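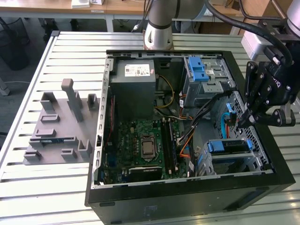

Figure 1. The tower on its side with the panel off, power supply at upper left and the drive bay at lower right.

What We Learned Inside an Old Tower
Project report, Hardware Basics, group 2
Noémie Boyer, Kiprono Kaijage and Inès Delaunay
Handed in Oct 29, 2019

When our instructor, Ms. Halim, read out the list of project subjects, the three of us had our hearts set on the one about building a little weather station, and we will admit we were a bit let down to get "the inside of a desktop computer, with special attention to the hard drive." We are so glad now that we got it! Kiprono had never seen a computer with its side off, and Inès had only ever added memory to her brother's laptop, so there was plenty for all of us to learn.

Our first job was simply to find our way around. With the case lying on its side everything faces up at you, and it looks like a terrible tangle until you follow one thing at a time. We began with the power supply, which is the easiest to spot (a big gray box with a white sticker), and followed the yellow and black wires out of it over the green motherboard. From there we found the processor socket near the middle of the board, then the memory, then the expansion card down along the edge. Noémie drew all of this on a large sheet of paper, and we liked her drawing so much that it went into the appendix in color.

The hard drive took up most of our time, as the assignment said it should. It rides in a tray, or caddy, and the caddy goes into a bay in the corner of the case. Once a drive is out it needs somewhere safe to stand, and a proper holder is a great deal nicer than the folded towel we used for our practice drive at Inès's house. 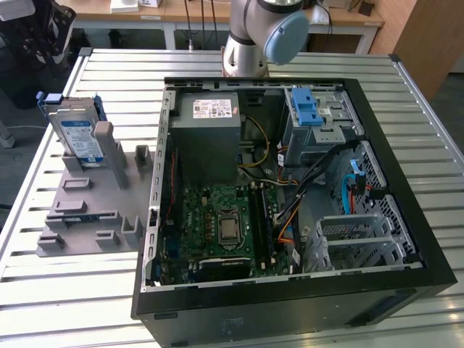
Figure 2. The open bay at lower right in the case, with a drive in its caddy standing in the gray tray on the left.

We spent a whole afternoon on cables alone. The blue one and the red one near the drive bay are both SATA cables, and as far as we could learn from our reading the color makes no difference at all to what the cable does. What does matter is the little L shape inside the plug. It only goes on one way, and if it feels like you have to push hard then you have it backwards. Kiprono suggested putting a bit of masking tape on each cable and writing on it where it belongs, and we would tell any group doing this after us to do the same before they unplug a single thing.

The next thing we talked over was the order of work, and here we disagreed for quite a while. Inès wanted the cables moved well aside before the drive tray goes anywhere, while Noémie felt they could just be held back with a finger. We ended up writing down Inès's way:

Shut down, unplug, and lay the case flat.
Touch bare metal on the case before reaching in.
Label the SATA and power plugs, then take them off the drive.
Fold the loose cables toward the middle, clear of the bay.
Ease the caddy out by its ends and stand it in the holder.

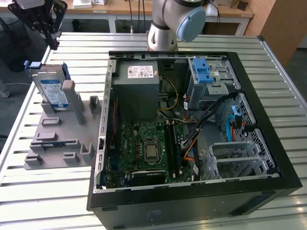
Another subject we want to mention is the blue plastic, which we grew quite fond of. Makers of office machines seem to like giving a bright color to the parts you are meant to press or pull, and it is a real kindness to beginners. In our own notes we got into the habit of writing "blue" for anything you can work by hand, and it saved us a lot of words.

If we had more time we would like to compare this layout with a newer and smaller case, where the drive might be tucked away somewhere quite different. We would also like to redo our section on the power supply, which is thin, and we know it. Ms. Halim has kindly said that we may add two pages after the break.

Our warm thanks to Rohani Halim for her patience with our questions, and to Perrine Lefèvre, who read the first draft and found the place where we had mixed up the memory slots and the expansion slots.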